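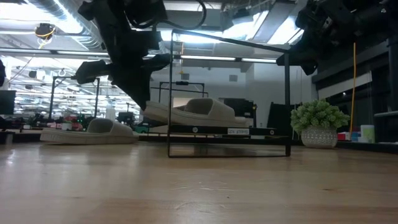 Shelf task with the Duleo kit: one sandal on the board, one on the table.

Progress report, Perron project
2018-04-06

In this period we continued the review of the Duleo two-arm kit, which Stondetti offers to small warehouses. The plan has 2,000 trials with shoes and 2,000 with boxed goods. Until now we have finished 1,206 of the shoe trials. The boxed goods are not started yet.

Soft sandals are the more difficult items for the gripper. The strap is easy to reach, but the fingers must come in at a low angle, and the shelf board leaves little space for it. We asked Stondetti for longer fingers — they offer them as an extra part.

The Vuvis software was updated once. After the update we had to repeat the calibration of both arms, and this cost us two working days.

Next step is to complete the shoe trials and do the first 1,000 with boxes. The full review should be ready in August. The budget has no change.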